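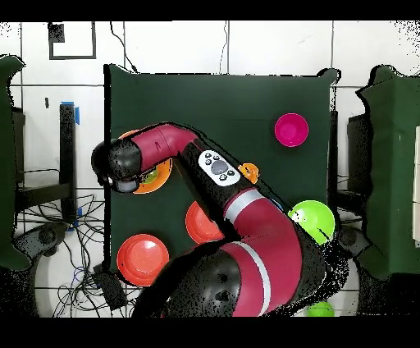

How do you teach a robot to pick up a cup?

You can't just tell it. A robot doesn't know what a cup is! So people show it.

Way 1: by hand. You hold the robot's arm and move it yourself. Down to the cup, close the gripper, up, over, let go. Little sensors in the joints keep track of every bend. Kind of like a grown-up holding your hand when you learned to write your name.

Way 2: by remote control. You stand back and steer. Some people use a joystick. Some use a second, smaller arm, and the big arm copies it. Move left, it moves left. Open, it opens. Looks easy. Its not! Your first tries will be bumpy.
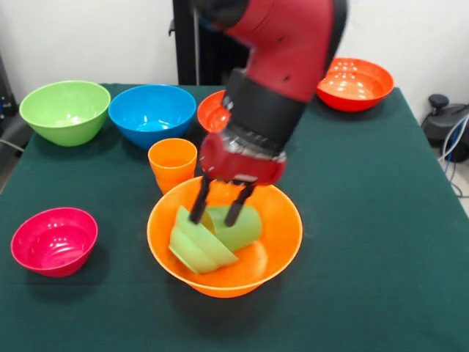

Gripper in the orange bowl, right where the green cups are.

One time is not enough. If the robot only sees one cup in one spot, it gets stuck when the cup is somewhere else. So you move things and go again. And again. Sheyla Apaza teaches robots at Jistlow and she did 194 tries in one morning. Her whole team has 1,365 so far. They want 3,000.

Then what? A computer looks at all the tries and hunts for patterns. Cup here, arm goes there. After that the robot gets a turn with no help. It might miss. Then people show it some more.

Try it at home: close your eyes and let a freind guide your hand to a plastic cup. Now do it alone. Then have them move the cup. Harder, right?

New words
Gripper: the robot's "fingers"
Joint: a place where the arm bends
Demonstration: one time showing the robot what to do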